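Jultside Vague Measures

A small table of the amounts home cooks write down when they would prefer you didn't hold them to it.

Version: second release, September
Files: phrases.csv, sources.csv, notes.txt
License: use it for anything, including arguments at dinner

What's in it

Phrases copied out of 205 home recipes, typed up from index cards, envelope backs and one parish cookbook whose index was done by someone in a hurry. Each row holds one amount as written ("a good knob," "enough," "butter, you'll know"), the ingredient it goes with, and our best guess in grams. The guess column is the one everybody downloads the file for, and it is the worst column in it.

Of the recipes, 162 gave at least one oven temperature. The rest say "hot" or "moderate," or say nothing and move on to the gravy.

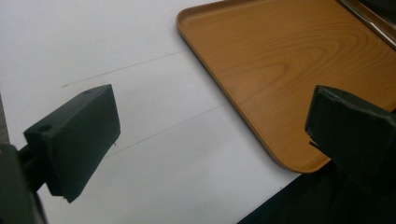
Marwan Aoun: I still think "a handful" should be two entries. My aunt's handful of rice feeds four and mine feeds me. You've averaged us, and now neither of us can cook from the row.

Fair. The handful has been split by source since the first release, so you can filter on source_id and get your aunt back. The averaged value stays in the file for people who want a number and don't much mind which one.

Columns

phrase: the amount, spelled the way the cook spelled it
ingredient: lower case, singular, except "greens," which refused
grams_guess: see the warnings
source_id: matches sources.csv
confidence: high, low or shrug

The shrug value started as a placeholder. Gerardo Macapagal was meant to replace it with something respectable before release, and then it became the most common value in the column, at which point replacing it felt dishonest.

How the guesses were made

For solids, we read the phrase aloud to whoever was in the kitchen, let them put out what they thought it meant, and weighed that. Three tries per phrase, middle value kept. For liquids we did the same with a jug. "A splash" was done last, for the sake of the floor.

Where a recipe's own math gave the answer away (a pound cake can only hide so much), we worked backward from the other ingredients and marked the row high.
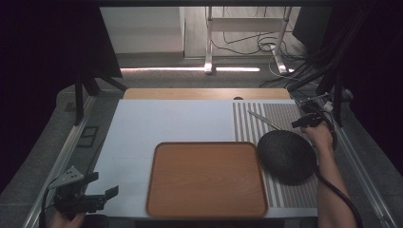
Spices were their own trouble. Daniyal Jatoi did all the pinches, and his pinches are generous, so anything involving cayenne should be read with that in mind. Buppha Srisuk redid the chili rows for the second release and roughly nobody agreed with her either, though her numbers at least agree with each other.

Known problems

Salt. Almost every cook writes "to taste" and then, further down the card, complains that people undersalt.

Eggs. An egg is an egg until the card says "small egg, or half a large." We have left half eggs as they are. Rounding up seemed to be taking sides.

Cups. Some of these are measuring cups and some are the blue cup. Where the card says "the blue cup," the grams_guess cell is empty, because the blue cup broke before any of us got to it.

Dates. Don't try to sort by age of recipe. Several cards were recopied by younger relatives who improved them as they went.
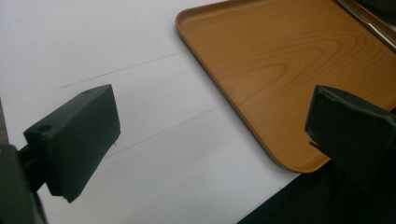 Wooden tray on a white tabletop, with two faint pencil lines.

What not to use it for

Baking, mostly. A gram guess marked shrug will make a perfectly nice stew and a very sad sponge. Please also don't use it for nutrition labels. Somebody asked. We would like it on record that we said no and that we laughed a little first.

It also won't tell you how people in general cook. It will tell you how a few families on one side of one town cook, and that they are fond of lard.

Changes since the first release

Added 20 recipes from the Thongdee cards, which arrived in a biscuit tin and smelled wonderful.
Changed "gas mark" rows to plain text.
Removed a duplicate trifle.
Put the trifle back. It was a different trifle.
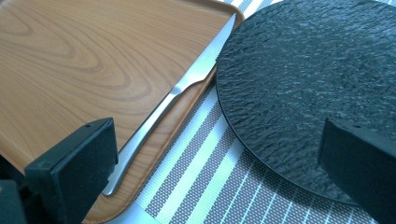

The ingredient names were also cleaned up a little. "Oleo" and "margarine" are now one thing, over objections from Danilo Lacson, who keeps his own copy with them apart and will send it to anyone who writes to him. "Shortening" is untouched. We looked into it for an afternoon and came out knowing less.

Corrections

Send the row, the amount you think is right, and a word on whose kitchen it comes from. Corrections to the pie crust rows are closed until tempers improve.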